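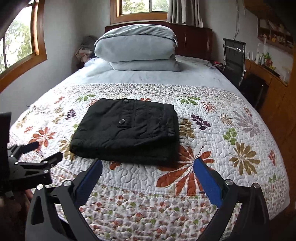 Opinion > Home Life > Sleep

The Eight-Hour Sales Pitch

I have been told how to sleep by a mattress store, a phone app and a pillow catalog. Stokier wants me in bed for 8 hours. Grorico sells a subscription that scores my night out of 100, and last February it gave me a 46 on a morning when I felt fine. By lunch I was tired. I blame the 46.

What does the number measure? I wrote to Grorico and got back a page about "restfulness" that never said what went into it. A thermometer that vague would go back to the store.

My grandparents went to bed when the work was done and got up when it was light. I don't claim they slept better. I claim they never lay awake at 3 a.m. worrying that the worry was hurting their score.
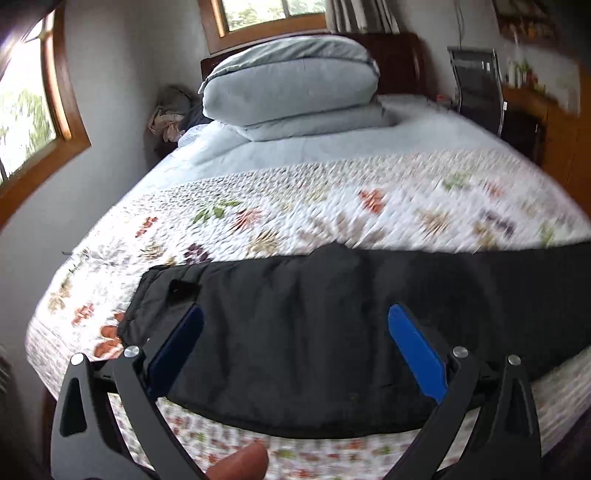
Ogura wrote back after my last column that the app got her husband to quit drinking coffee at night, and that a made-up number that does some good is fine by her. Maybe so. A clock on the kitchen wall could have told him the same thing – and it doesn't renew every month.

I don't doubt that bad sleep is real and hard on people. Anyone who has it week after week should see a doctor. The rest of us are paying to be told we're tired. I canceled in March, and Grorico still sends me a bedtime reminder every night at ten.

Contact the Kundeck Opinion Page | Copyright Kundeck | Back to top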